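Reupholstering my reading chair, part one

I finally did it! After two years of walking past the same sagging armchair and promising it a new life, I bought fabric. Five yards of a heavy wool blend from a little shop called Jacquet, where Baptiste Masson let me spread bolts all over his cutting table and change my mind until closing time. I went in wanting mustard and came out with a deep green – so much better.

The old cover came off in one long evening. I had no idea how many staples go into a chair. I stopped pulling when the jar was full (it used to hold 50 tea bags, so not a small jar) and there was still the whole back to go. My thumbs hurt, but under the second layer I found the original fabric, a faded floral, and I was so happy I called my sister.

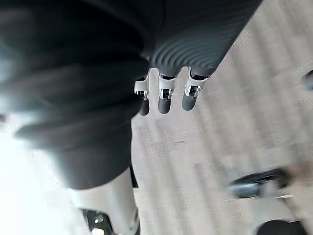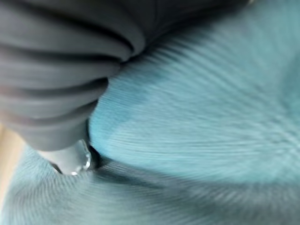
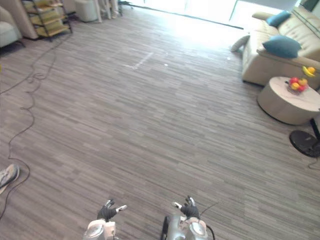
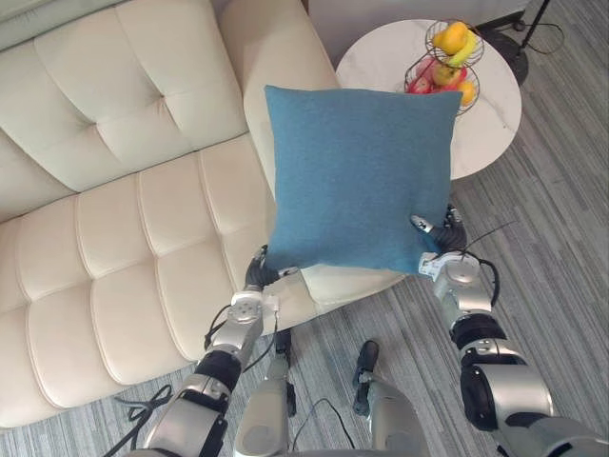 A blue cushion and a cream tufted sofa.

What I'd do differently

Label every piece as it comes off! I have two side panels that look identical and they are not, believe me. I'd also buy the good staple lifter on day one, and draw a chalk arrow on the new wool so the nap all runs the same way.

Next up is webbing, then new foam for the seat. I'm hoping to be sitting in it with a book by August – if you've done coil springs by hand, please leave me a comment, I have questions about the knots.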